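Chapter 4
Setting Out and Sharing

At the start of this chapter you should already be able to name the common items found on a kitchen table and say what each is used for. If you are not sure, go back to Chapter 3 and work through the Wirkcombe exercises again before reading on.

This chapter is concerned with laying things out before food is prepared or shared. It deals with plates, boards and portions, in that order. The work can be done with real food or with play food. Play food keeps from one lesson to the next and does not need washing and peeling, so most classes begin with it and move on to real fruit in Section 4.5.

A layout has a back row and a front row. Plates go at the back, side by side. The board goes in front of them, within easy reach, and the food to be shared is placed on the board. Leave the front of the table clear for working.

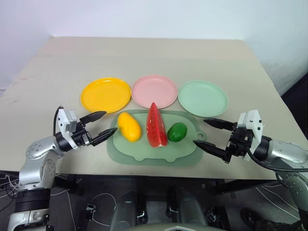
Page last changed: 4th July

Yellow, pink and mint green plates stand behind a light green cutting board, with a mango, a slice of watermelon and a lime on it. These are toy fruits. There are three plates and three pieces of fruit, so one piece can go to each plate with nothing left over. We call this an even layout. When there are more pieces than plates, or more plates than pieces, the layout is uneven, and something has to be cut or left on the board.

Look also at the kinds of fruit. A mango and a lime can be set down whole. A watermelon is usually too large for one plate and is served as a slice – the wedge is the most common shape. Whole fruit and cut fruit are counted in the same way here, one piece each. Section 4.3 explains what to do when pieces differ a great deal in size.

Words used in this chapter

Portion: the amount of food given to one person.
Wedge: a piece that is thick at one side and narrows to a point or thin edge.
Rind: the firm outer skin of a fruit such as watermelon.
Rim: the raised edge of a plate.

You will need

Three plates of different colours, a cutting board, and at least three pieces of fruit, real or toy. Knives are not needed until Section 4.5.

4.1 The back row

Wipe the table and let it dry. Put down the middle plate first, then one on either side of it.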